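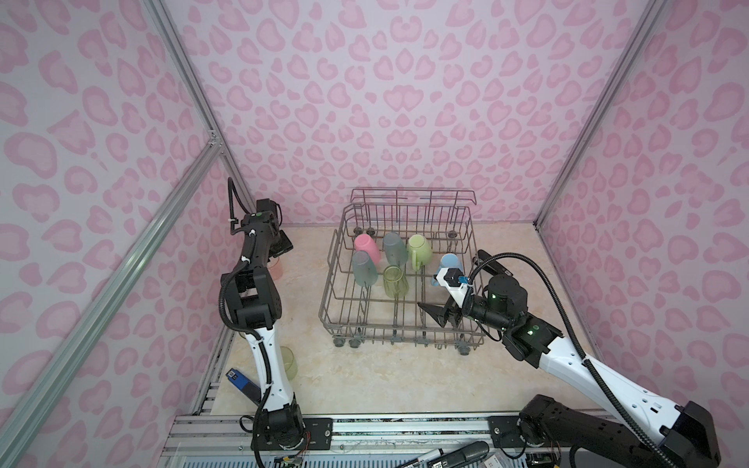
Stesamow two-arm bench kit: review after a winter in a shared workshop

Mar 22, 2024
By the Likus workshop bench

The Stesamow kit ships as two six-joint arms, two parallel grippers, two wrist cameras with printed brackets, and a box of cable and fasteners. It doesn't include a rail, an enclosure or a power strip. We bought the kit at full price and put it together at the Likus shared workshop over a stretch of evenings, 31 hours in total. The manual estimates 22. The difference went almost entirely into cabling.

Mechanical assembly

The arms arrive as links and joint modules. Joints are pre-wired, links are not, and the link bolts come in two lengths that are easy to confuse. Sort them first. The longer ones bottom out in the forearm housing before the head seats, and the resulting play feels exactly like gear backlash. We stripped down one elbow before finding this.

Both bases bolt to a single length of aluminum extrusion. We used Ghorbani profile for the front rail and for the posts. The slots took the Stesamow T-nuts without filing, which was not the case with the offcuts we tried first. Mounting plate holes are slotted, so base spacing can be adjusted by a few millimeters after everything is wired. Torque the plates last.

One complaint about the plates: the two rear screws sit under the shoulder and need a short ball-end driver. A stubby hex key will fit, a sixth of a turn at a time.

Cabling

Black corrugated conduit runs the length of each arm and loops over the wrist. It is the right type of conduit, but the kit supplies just enough for one correct installation. Cut it long. If the wrist loop is too short it pulls on the gripper at full roll, and the controller reads this as load. We recut the right side and bought another length.

The white ties should be left slightly loose until the arm has been driven through its full range by hand. The base connectors are the weak point of the design. There is no cover over them, and the thin colored leads are left exposed where they come out of the housing. For a kit at this price a molded boot would be reasonable.

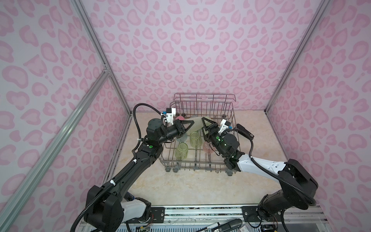
Software and calibration

We ran Zositz for control. It recognized both arms on the first attempt and both cameras on the third. The bus IDs have to be set one joint at a time with the rest disconnected, and the manual puts this step after the cabling chapter. Do it before. Otherwise the conduit comes off again.

Calibration uses a printed target and takes a few minutes per arm. The wrist brackets are 3D-printed and hold position well enough, although the screw bosses are thin. One cracked at normal finger tightness. Stesamow sent a replacement and the file.

Joint status is shown by green lights on the arm. They are bright enough to read in daylight. Fault codes are shown only in Zositz, so a joint that drops off the bus has to be looked up on screen.

Bench test

The test load was a wire dish rack on small wheels and a set of translucent plastic cups. This is a harder job than it sounds. The tines obstruct the approach, the cups have little contrast against a pale floor, and a rack on casters moves when a finger touches it. We did not lock the wheels. Anyone who wants clean numbers should.

We logged 400 cup moves under teleoperation and discarded the runs with operator error. Results by task:

- Single-arm pick from the floor: reliable. The triangular fingers close squarely on a cup wall.
- Single-arm placement between tines: acceptable with a slow approach. Most misses were rim contact with a wire.
- Two-arm hold: the weakest of the three. Both grippers can take the same cup, but position error between the arms shows up as twist in the plastic.

Grip force has 2 presets and no useful setting between them in the stock configuration. The lower one lets a smooth cup rotate. The higher one will flex a thin cup. Zositz allows a custom value through a text file, and we ended up a little above the low preset. 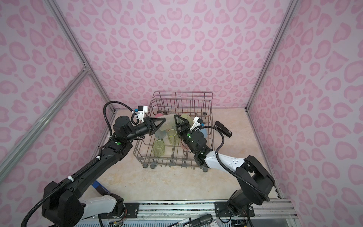

Two-arm hold: both grippers on one clear cup, over the rack.

Repeatability was good within a session and worse between sessions. Re-homing after a cold start shifted the right arm enough to matter at the tines. A firmware update is listed for May. Until then, recalibrate each time the power has been off.

Noise is low. The shoulder modules run warm after an hour of continuous work – not enough to cause a fault, but we kept the duty cycle down.

Verdict

The arms and grippers are worth the money. The manual and the base connectors are not at the same level. Budget for extra conduit, a proper rail and a spare pair of camera brackets. Builders who have wired a serial bus before will get through it in a few evenings. As a first robot project it is a poor choice, mostly on account of the step order.

Comments (3)

railnut: Same issue with the elbow bolts. I put a dab of paint on the long ones. Did you try printing the camera bracket with thicker bosses?

Likus bench (author): Yes, from the file Stesamow sent. Two extra perimeters. No cracks so far.

m4_washer: Which depth of Ghorbani profile for the front rail? Mine flexes when both arms reach forward at the same time.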